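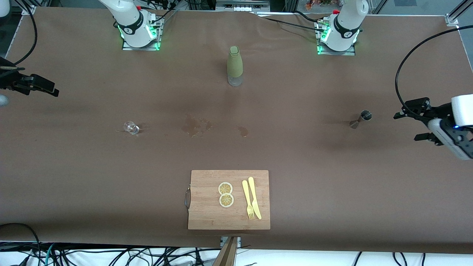
The long table, covered in brown.

I moved to Dundinside in February, and my first big problem was the bread. At home my mother baked every second day and I never asked her how. Now I have a small oven which is too hot at the back, and a bag of flour from the shop at the corner.

My neighbour Nadine Boutros gave me her recipe on a piece of paper. It says 324 grams of flour, and then "water until it feels right". For me it did not feel right for many weeks! I wrote to her that the dough was like glue, and she answered only: wait 40 minutes, then touch it again.

So I learned to wait. I put the bowl near the window, I read a few pages, I come back -- and the dough is softer than before. My last loaf was still a little flat, but the crust was good and I ate half of it with butter the same evening. Next time I want to try it with some rye.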